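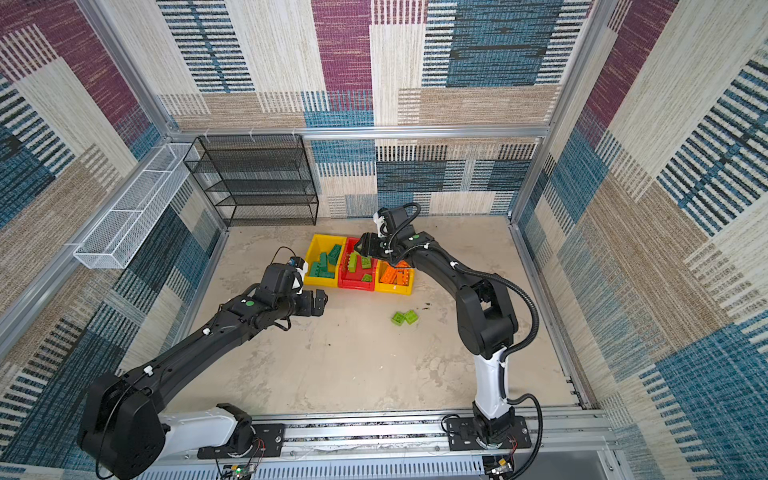
Wire shelving in the back corner, carpet panels on the walls.

Tape speed correction, second pass
July 7, 2026

The Lanz reels are finally in one folder at one sample rate. This post covers the speed correction, which I got wrong in March and have now redone. The earlier post stays up, but its section on pitch should be ignored.

Background for anyone who has not followed this. Lanz was a small label that put out dance band and accordion records, and most of what survives is on quarter-inch tape, half track mono, no tones at the head. Cyrill Berchtold did the transfers at 96 kHz, 24 bit, flat, one file per title. There are 1,620 files. The boxes give a title and sometimes a key. Very few give a tape speed, and those that do are not always right.

In March I corrected everything by tuning. I estimated the pitch of the accordion in each file, took the offset from A440, and resampled to remove it. This is a bad method for two reasons. Accordions are built to whatever pitch the maker liked, and the older ones in this area are often well above 440. Also, the musette reeds are tuned apart on purpose, so the pitch estimate lands somewhere between two reeds and moves with the register switch. I had a waltz where the A part and the B part disagreed by 11 cents with no change in tape speed at all.

The second pass uses mains hum. The recordings were made on a 50 Hz supply with equipment that was not well shielded, and there is a hum line at 100 Hz in most of them. If the tape plays back fast, the line sits higher. Grid frequency is not perfect either, but its error is small next to what these tape machines were doing.

Steps, in order:

Decimate a copy to 1,000 Hz. Everything of interest is well below 500.

Find the quiet parts. I use the lowest tenth of the file by level, in one-second blocks. Bass notes near 100 Hz will ruin the estimate if they are left in, and a G on the low side of the accordion is close enough to matter.

Take a long FFT over each block, zero padded, and fit a parabola to the peak between 94 and 106 Hz. Do the same between 188 and 212 for the second line. If the two do not agree on the ratio, drop the block.

Take the median ratio for the file. Resample by that.

As an example, a schottische from the Sureck sessions has its line at 102.4 Hz. That is a ratio of 1.024, or 41 cents sharp. The fix is to declare the 96 kHz file as 93,750 Hz and then convert back up to 96 kHz with a proper resampler. I do this in one step and write the ratio into the file's comment field so it can be undone.

The hum was usable in 1,361 of the files. In 1,247 of those the ratio was steady from start to end, and one number is enough. The others drift, nearly always in the same direction, getting sharper toward the end of the reel. I fitted a straight line to the ratio over time and used a variable rate resample. I tried a curve and the result was worse on short titles, where there are too few quiet blocks to hold it down.

For the files with no usable hum I used the neighbors. Titles that share a reel share a machine and usually a day, so I took the ratio from the title before and the title after and averaged them. Where a whole reel had no hum I left it alone and marked it uncorrected. I would sooner have a file that is honestly off than one that has been moved to a pitch I made up.

Software: the analysis is a script I wrote myself. Resampling went through Skimov with the long filter and dither off, output at 24 bit. I tested Murkix first. Its fixed rate conversion is fine, but in variable rate mode it rounds the ratio every block and leaves a faint stepping on held notes. You can hear it on a solo clarinet if you know where to listen, and you can see it easily on a spectrogram. I have written to them with a test file.

Three reels sound wrong after correction even though the hum says they are right. All three are copies, as far as I can tell, and the hum I am locking to was probably added when the copy was made. The original hum may be under it. On one there is a second, weaker line at 97.1 Hz and I have not decided what to do with it.

No noise reduction has been applied and no EQ beyond the standard playback curve. Cyrill has a list of azimuth problems from the transfers that I have not started on. Some of those tapes will need to go back on the machine.

The corrected files replace the March set. Anyone who took copies from the old folder should delete them, or at least check the comment field. If it has no ratio in it, it is an old one.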